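毛巾和抹布这件事,我拖了很久,二月总算从头到尾理了一遍。分几条写,想到哪写到哪。

起因是搬家。旧房子厨房有个很深的抽屉,布类全往里塞,塞满了用膝盖顶一下也能关上。新房子的抽屉浅,同样的量放进去,拉到一半就卡住,里面那块布翘起来顶着柜板。卡了几次以后我把整个抽屉卸下来,倒在床上分。

倒出来的东西大概是这几类:擦碗的棉布、擦台面的绒布、旧T恤剪的抹布、浴室退下来的小毛巾,还有几块我已经不记得是干什么用的。有一块印着Cesis的字样,应该是以前旅行带回来的茶巾,一次都没用过,折痕都发黄了。

先说扔的标准。我只看两样:闻起来有没有味道,边有没有散。洗过晒过还有味的,直接扔。边散了但布还好的,剪小,拿去擦鞋、擦窗槽,用完就丢。别的先不管,颜色难看也留着。

洗的时候绒布单独洗,不跟棉毛巾混。棉毛巾掉毛,绒布专门粘毛,混洗一次要摘半天。不放柔顺剂。以前放过,洗完摸着很舒服,擦玻璃全是一道一道的印子,后来又用热水洗了两遍才恢复。

烘干我也不用,搭在晾衣架上,第二天早上收。冬天屋里干,其实一晚上就够了。
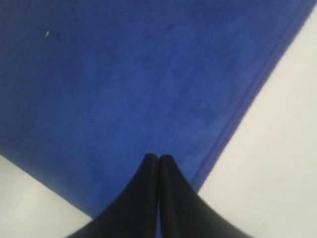 折之前我会先把布摊平在桌上。以前是拿在手里折,站着抖两下就对折,折出来四个角各走各的,叠到第五六块就歪了。现在铺在浅色的台面上折,像蓝色这块,颜色深,台面近乎白色,边在哪里一眼就清楚,斜着铺也不要紧,转一下再对边就行。先用手掌从中间往外推,绒面会有深一块浅一块的地方,推顺了再动手。

折法没什么花样。长边对折,再分三段往里收,收完是一个窄长条,竖着能站住。抽屉浅,所以高度要先量。我家那个抽屉里面净高是13厘米,折出来超过这个数就会刮到上面的板,得再多折一道。

有缝边的布,缝边放在里面。缝边厚,露在外面的话那一头总是鼓的,一排放下来,一头紧一头松。这一点是Rianne Van den Broek教我的,她以前在一家小旅馆管布草,折东西很快,边说话边折,手不停。我跟着她折了一下午,她那摞是直的,我那摞往左倒。

她还说了一条,我一开始没听进去:新洗的放后面,用的时候从前面拿。我原来都是洗完随手往前一塞,结果老是那两块在轮,另外几块在最里面放了一年。现在按她说的来,几块布旧得比较均匀。

收纳盒买过一次,Kevar的,带隔板那种。尺寸看着合适,放进去才发现抽屉两侧有滑轨凸出来,盒子下不到底。退了。后来用的是鞋盒盖,剪掉一条边,竖着卡在中间当隔断,到现在没换。隔断左边放擦碗的,右边放擦台面的,不混。

有人问擦碗布和擦台面的怎么区分。我是按材质分:擦碗全用棉的,擦台面全用绒的,手一摸就知道,晚上不开灯也拿不错。按颜色分也可以,我试过,坚持了一个月,家里另一个人完全不看颜色,就算了。

留多少合适?我最后擦碗的留了7块,一天一块,周末一起洗。擦台面的少一些,脏了当天就手洗晾上。以前总觉得多备点放心,备多了的结果是脏的攒着不洗,反正还有。数量减下来以后,洗得反而勤了。

浴室的不归这个抽屉。浴室退下来的小毛巾我放在水槽下面的桶里,专门擦地、擦漏水。桶满了就不再往里加,再有退下来的直接扔。之前没定这条,水槽下面塞到连水管都看不见,有一回要关阀门,趴在地上往外掏了半天。

Cristian Ríos看了我前面几条,来问绒布洗久了发硬怎么办。我的做法是温水加一点白醋泡2个小时,漂干净,再晾。有的能软回来,有的不行。不行的就降级,拿去擦自行车链条。他说他直接买新的,也可以。

还有人问熨不熨。棉茶巾我趁半干的时候熨一下,折起来薄很多。绒布绝对不熨,我用旧熨斗烫坏过一块,绒倒了,亮亮的一片,吸水也差了,最后剪了擦鞋。

那块印着Cesis的茶巾没有进抽屉,洗了一遍,铺在面包篮底下了。折痕上的黄色没洗掉,面包盖着倒也看不见。

整个弄完花了一个下午加一个晚上,大部分时间在洗和等干,真正折的时间不长。抽屉现在一只手能拉到底。过几个月看看能不能保持,不行再改。

下一步是桌布和餐垫,那一堆现在还在纸箱里没拆。大桌布我还没想好怎么放,折了有印,卷起来又没有那么长的柜子。有卷着放的朋友可以说说芯子用的什么,我手头只有保鲜膜的纸筒,太短。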